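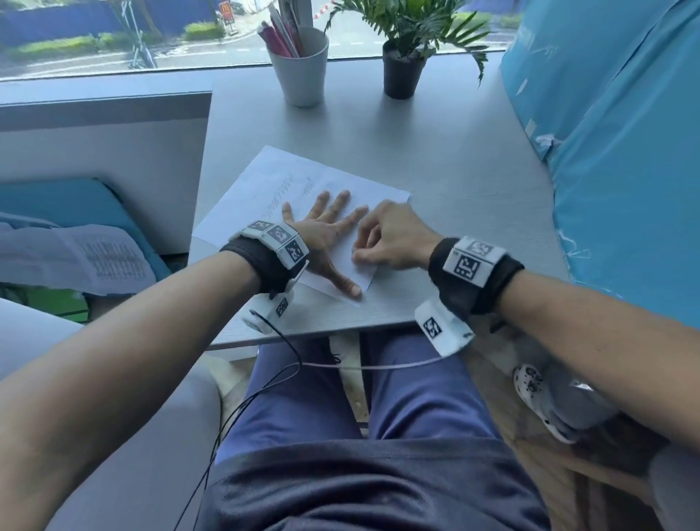
Igor Doležal wrote after the last class to ask whether grain direction matters at all for a single folded sheet, or only once there is a whole book to sew. It matters for both, but in a single sheet you can often get away with ignoring it.

Bookbinding for Beginners, Nenwood Evening School
Handout 5: Grain direction
Notes by Shaohua Hao

What grain is

Machine-made paper starts as wet pulp on a moving screen. The fibers tend to line up with the direction the screen travels, and they stay that way when the sheet dries. We call this the grain. Paper bends more easily along the grain than across it, and a fold made along the grain is smoother. Across the grain the fibers have to bend or break, so the fold comes out rougher, especially in heavy stock.

Handmade paper has little or no grain. Board and book cloth both have it, and people forget about the board more than anything else.

Grain and moisture

Fibers take up water and swell in width much more than in length. A damp sheet therefore grows mostly across the grain. Paste is mostly water, so every pasted sheet in your book is going to stretch one way and then pull back as it dries. If the cover board, the cloth and the endpapers all have grain running head to tail, they pull together and the book opens well. If one of them runs the other way, expect warping. The sample book with the bent cover that I passed around in December was made with the board turned.

Finding the grain

Bend test. Roll the sheet over on itself without creasing it and press lightly. Turn it ninety degrees and do the same. The direction with less resistance has the fold line parallel to the grain.

Fold test. Use a scrap. Fold it once each way and compare the two creases.

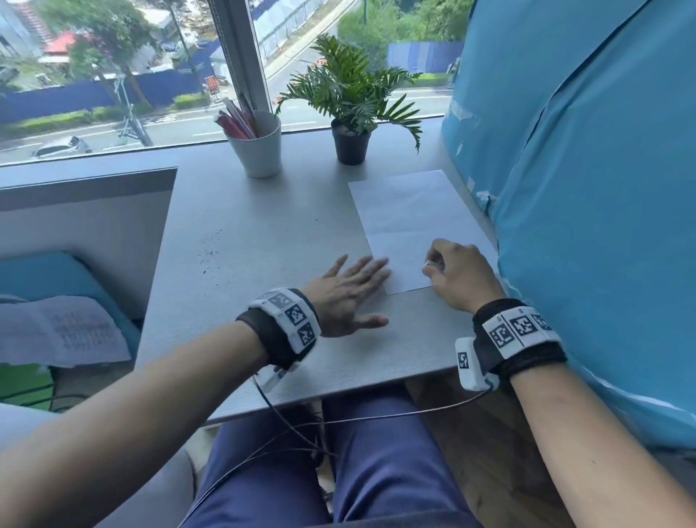 Fig. 1. Sheet with a faint crease across the middle.

Water test. Dampen one side of a small square. It will curl into a tube, and the tube runs parallel to the grain. Mark the square first so you know how it sat in the parent sheet.

Tear test. A tear along the grain runs fairly straight. Across the grain it wanders. I find this one the least reliable -- use it only to confirm another.

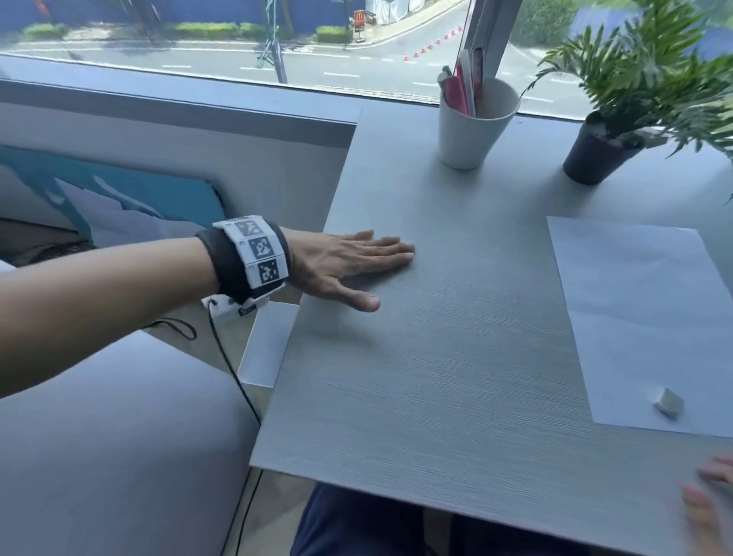 Fig. 2. Flat hand, palm down, fingers together.

Paper for the next project

We will use the Hegyi text paper, 100 gsm, for the sections. It is sold both long grain and short grain, so check the label when you order. Vudden carries it in packs of 400 sheets, which is plenty to share. The board comes from Iko and is not marked, so test it by flexing.

For next time

Test three papers from home, pencil an arrow on each, and bring them to class. Read the chapter on endpapers.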